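Meenakshi Annamalai
2018-03-10

1/ Some notes on tolerances in moulded plastic parts, following a question about why two parts from the same drawing can fit differently. Long thread. Metric throughout.

2/ A tolerance is the amount a dimension may vary and still be accepted. If the drawing says 8 mm plus or minus 0.05, a part at 7.96 passes and a part at 7.94 does not. The drawing says nothing about which part you will get.

3/ Plastic shrinks as it cools in the mould. The toolmaker cuts the cavity oversize to allow for it. The allowance depends on the material, the wall thickness and the direction of flow, so one figure for the whole part is a compromise.

4/ Thick sections cool last and pull inwards. You see this as sink marks opposite ribs and bosses. Thinning the rib where it meets the wall helps. Raising the packing pressure also helps, up to the point where the part sticks in the tool.

5/ We had a clip at Larnness that measured correctly at the press and was out of tolerance by Monday. It was nylon. Nylon takes up water from the air and grows. The inspection sheet now states the conditioning time before measurement.

6/ Same clip, second problem: the tool had 2 cavities and one ran hotter. Mixed in a box, the parts looked like one batch with a wide spread. Sorted by cavity number they were two tight groups with different means. Always mark the cavity on the part.

7/ Interference fits are where this hurts. The grip comes from a very small overlap between two parts, so a small error in either one is a large share of the total. Loose at one end of the range, impossible to separate at the other.

8/ Stacking makes it worse. Join 34 parts end to end and, if each is long by 0.02 mm, the row is long by 0.68 mm. If the errors are random they partly cancel. Parts from one cavity do not have random errors.

9/ Toy bricks are the usual classroom case: studs on top, a grip underneath, and every brick expected to fit every other whatever its colour. Pigment can alter shrinkage, so a colour change may need its own process settings.
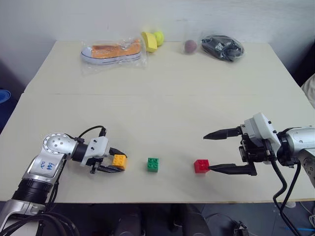 10/ On measuring. Calipers are fine for checking that you have the right part. For a press fit use a micrometer or a pin gauge, and let part and gauge reach the same temperature first. A 200 mm length of ABS moves by more than 0.01 mm for each degree.

11/ Go/no-go gauges are quick but give you no trend. The Tusari line passed every check until the day it failed all of them. The tool had been wearing steadily and the gauge could not show it. Record actual values at intervals, even if only on paper.

12/ Draft angle question from Esdale: yes, a tapered wall has a different size at each end, so the drawing must say where the dimension is taken. If it doesn't, the supplier will pick the end that passes.

13/ Mtshali asked for the shrinkage worksheet. I am correcting the polypropylene column and will post it in May.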